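3.2 What people told me about their washing-up

I started with the kitchens because everybody has an opinion about them. The study covers 33 households across Diltgate and Brarkel, and I'd planned to spend perhaps ten minutes on dishes before moving on to the proper business of this paper, which was how people who share a house divide the dull jobs. I never got through it in ten minutes. In one house in Brarkel we were still on the subject of draining racks when my second tape ran out (yes, I still use tapes).
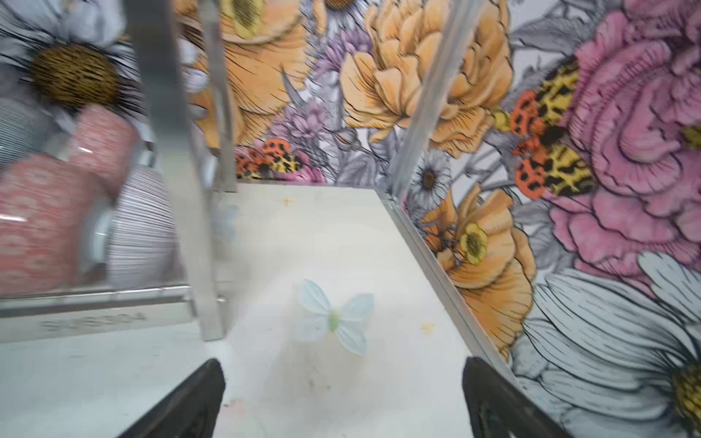 The written diaries gave me 993 entries in all, kept through June, and I read every one of them at my own kitchen table. Most are very short. "Washed up, left it to drain" is a typical evening. What caught my eye was how often people wrote down the washing and how seldom they wrote down the putting away. When I asked about this at the second visit, several people looked quite surprised and said they didn't think of it as a job at all – it was just something you did while the kettle boiled.

Figure 2. A two-tier dish rack with bowls in its lower tier.
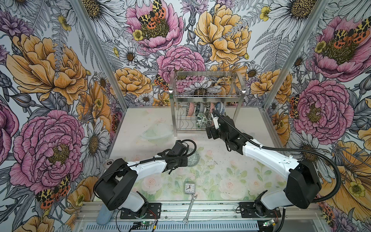 I had expected the putting away to fall to whoever got up first, and in Diltgate that's more or less how it went. Brarkel was messier. In 14 households the rack was never really emptied, and people took a clean bowl straight from it, used it, washed it and put it back. I've called this "living off the rack" in my notes and I'm going to keep calling it that here, although the Aryee survey has a much grander name for the same habit. Their form treats it as a job left undone. The people I spoke to would have been rather cross to hear that! They saw the rack as the cupboard, and a full rack bothered them about as much as a full cupboard would.

Bowls came up more than anything else. Plates tend to match and belong to the house, but bowls get picked up one at a time, on holiday or from a charity shop, and people get fond of them. A chipped plate went in the bin without much talk. A chipped bowl got moved to the back, or had keys put in it.

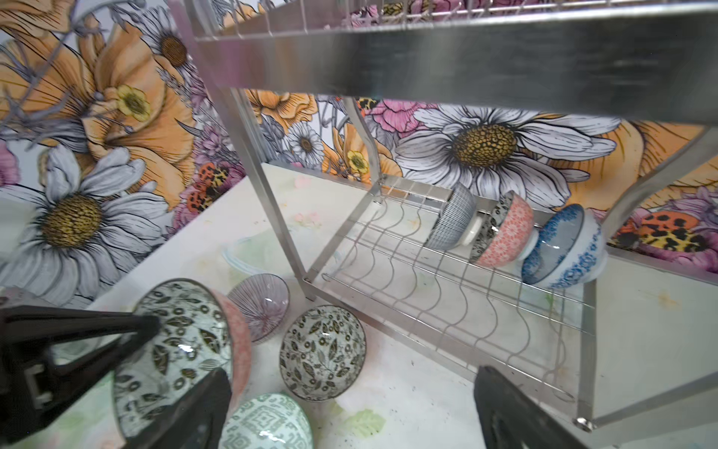 I should say that I didn't ask who owned what until the second visit, so the answers for the early Diltgate houses are thinner than I'd like. The Irkdale pilot had the same gap and I ought to have learned from it. Where I do have both visits, shared houses were much more likely than couples to have an agreed rule about using each other's things, and much more likely to break it. I come back to those rules in section 3.3, along with the business of the tea towels.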